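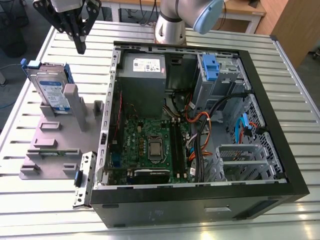

Candwood, a computer refurbisher that prepares used office desktops for resale, has moved part of its rebuild work to a pair of robot arms. The company announced the change on 7 March 2025 after a trial at its Karakaya workshop. Each tower goes on the bench on its side with the side panel off, and the small parts sit in a gray tray to the left of it. Staff load the tray before a job begins and take over again for the cabling.

The workshop employs 50 people, and Candwood says none of the bench jobs will be cut. Technicians who used to fit drives all day now split their shifts between the robot cell and fault finding. They have asked for more training time, and the company has agreed to two paid days for each person.

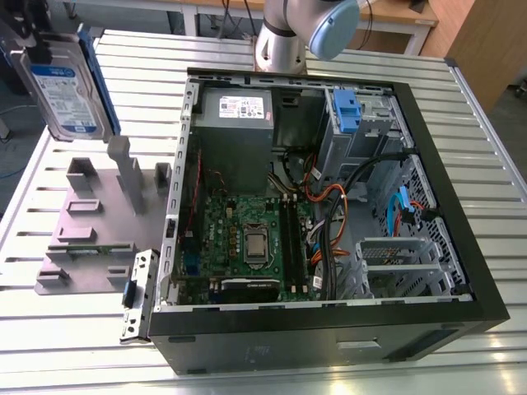
Setup was the slow part, according to Jetix, the firm that programmed the cell. Used desktops reach the workshop in many layouts, and the positions have to be taught again for each model. The hard drive is given its own holder at the edge of the table, where it stands upright. Technicians helped choose the positions and can stop the cell at any time.

A typical order is 158 machines. One of the first to be handled under the new arrangement is for Wokness, a restaurant chain that is replacing the computers in its back offices.

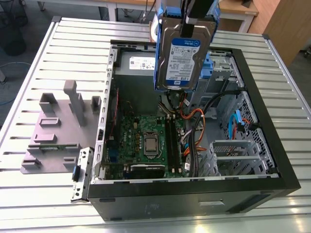 Candwood handles over 2000 desktops a year at Karakaya. Managers and bench staff will review the shift pattern in May, including whether the evening crew should run the cell as well. Until then it will operate on the day shift only.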